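Well, the old Nevero finally gave up in January, so I've gone and built my own computer! Me, who used to ring the shop when the mouse stopped working. I'd been quoted £298 for somebody at Trono to put it together and thought, no, I'll have a go.

The case took me ages to choose (I went for the Wustard in the end, plain and very heavy) and then I spent two evenings reading about fans. Two! Fan 68 on the list looked exactly like fan one to me. The bit I dreaded was the wiring, and I did plug the front panel in wrong the first time, so the power button did nothing at all and I had a little sulk and a biscuit. Swapped it over, tried again, and up came the Major logo. I may have squealed.

Next job is tidying all those cables, which I keep putting off.

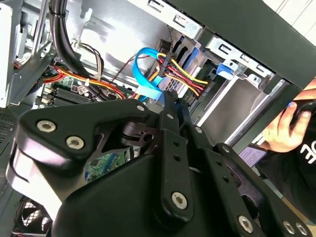
Comments

Pip: Do the cables before you put the side back on, I left mine and they caught in a fan within the week.

Moorhen: Well done you! Is it quieter than the old one?

Contact me | © All words my own | Back to top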